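Estlow Blanket Drive Is Back for Its Second Winter

October 2025

Knitters and crocheters in Estlow are getting their hooks and needles out again, and what a lovely thing that is to report as the evenings cool off! Last season they made 600 blankets for families in Prandale, and Veronica Mocanu, who runs the drive, would dearly love to beat that.
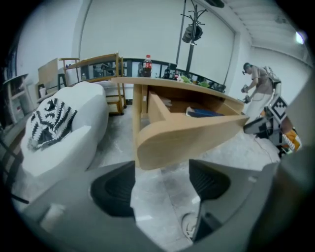

Any color and any pattern will do, as long as the yarn can go in the washing machine. Finished blankets can be dropped off at the Asik yarn shop, which is also giving away 80 starter skeins (one to a person, please) to anyone who'd like to join in.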